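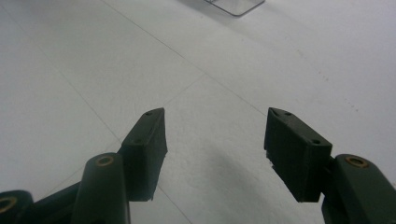
Pale tiled floor, white to grey.

Pale floor tiles: your questions

Do pale tiles really make a small room look bigger?
So the showrooms say. I've lived with them in a narrow kitchen in Pranemside and it still feels like a narrow kitchen. It is brighter in winter, I'll give them that.

Are they harder to keep clean?
You see the dirt sooner. Whether you count that as harder depends on how often you meant to mop.

Should I pay extra for "stain-proof" grout?
I'd want to see the test first. Joon-young Moon used it in his hall and had a tea stain by June. Ordinary grout with a decent sealer cost him 29 pounds less in the bathroom and looks no worse.

Is a steam mop safe?
Makers of steam mops think so. Ask whoever made your tiles, and get the answer in writing.

How many spares should I buy?
Ten per cent is the usual advice, usually from people selling tiles. I bought 308 and had six left over, all of them chipped.

What about underfloor heating?
Tiles suit it well enough. Be wary of promised savings, though. Vija Rozīte was quoted 1142 pounds for her kitchen and is still waiting to see the bills drop.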